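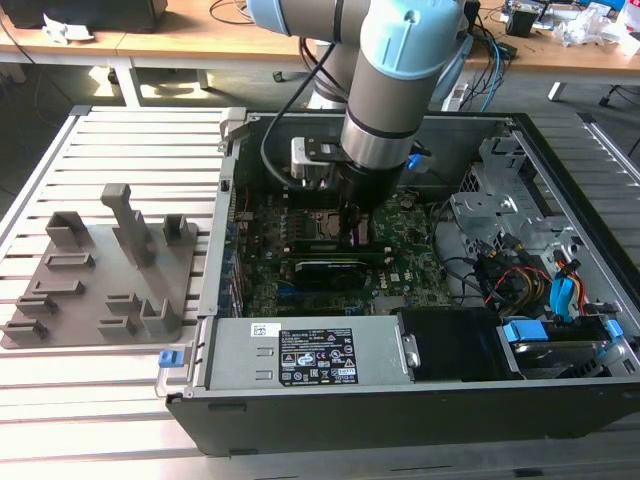 Hajar Helmy

Civilian complaint review (Tundommont)

Civilian complaint review is the process by which complaints against officers of the Tundommont city police are received, investigated and closed by an office outside the police department. The office has nine staff members and reports to the city council. It can recommend discipline but cannot impose it. The final decision in every case belongs to the chief of police, who must answer each recommendation in writing.

The process covers sworn officers only. Complaints about dispatchers, parking staff and jail employees go to the city personnel office under separate rules.

Background

Before the review office was set up, all complaints were handled by the internal affairs unit of the department. A person who wished to complain had to fill out a form at the front desk of a police station and sign it in front of a supervisor. Files were closed to the public, and the person who complained was told only that the matter had been "reviewed and resolved."

The change followed the Serrano case, in which a driver stopped for a broken tail light was held overnight without charge. Internal affairs closed the complaint without interviewing him. A later civil suit was settled by the city, and the terms of the settlement required the council to study outside review. The ordinance passed the following October by a vote of five to two.

Filing

A complaint can be made in person, by mail, by phone or online. It does not have to be sworn or signed. Anonymous complaints are accepted, although they can be closed early if the facts cannot be checked without the person who filed. The time limit is 180 days from the event. It is extended when the complaint concerns the use of force and criminal charges against the person are still open.

Each complaint is given a number and entered in Zondex, the case tracking system used by the city attorney. Access is limited to the review office and one records clerk in internal affairs. Officers named in a complaint get written notice within ten working days, unless notice would put evidence at risk.

Investigation

Complaints are sorted at intake into three classes. Class A covers force, unlawful arrest and false statements. Class B covers searches, stops and damage to property. Class C covers rudeness, failure to give a name or badge number, and failure to take a report. Class C complaints may be sent to mediation if both sides agree.

Investigators may ask for reports, radio recordings and body camera video. The department has 15 working days to hand over the material. The office has no subpoena power over private parties, so store video and phone recordings are obtained by consent. Officers must appear for an interview if ordered by the chief, and may bring a union representative.

Findings

A case ends in one of four findings:

Sustained. The act took place and broke a rule.
Exonerated. The act took place and was allowed.
Unfounded. The act did not take place.
Not sustained. The evidence does not settle the question.

The standard of proof is a preponderance of the evidence. Findings are published with names removed.

Caseload

In the first full reporting period the office received 924 complaints. Of these, 77 were sustained in whole or in part. The chief accepted the recommended discipline in 61 of the sustained cases and reduced it in the other 16. Not sustained was the most common finding, as it had been under internal affairs.

The current version of the rules took effect on 15 May 2020. It added the online form and shortened the period for notice to officers.
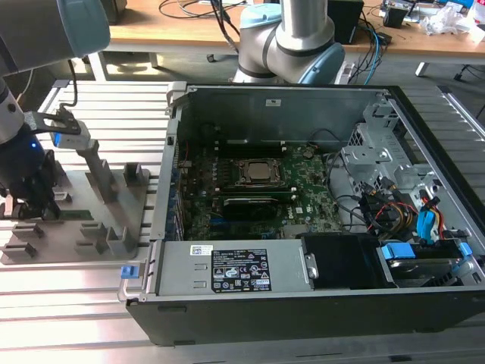 A comment submitted on an earlier version of this article objected that the sustained count says little without knowing how many complaints were dropped at intake, and asked that closed Class C cases be listed separately. The office does not publish that breakdown. Its yearly report combines early closures with cases sent to mediation.

Comparison with Ora County

Neighboring Ora County uses an auditor model. The sheriff investigates all complaints, and an auditor reads the finished files and may send them back once for further work. The auditor does not interview witnesses and does not issue findings in single cases. Reports deal with patterns, such as repeated stops at one location or gaps in video.

See also

Body camera policy (Tundommont)
Ora County auditor
Serrano settlement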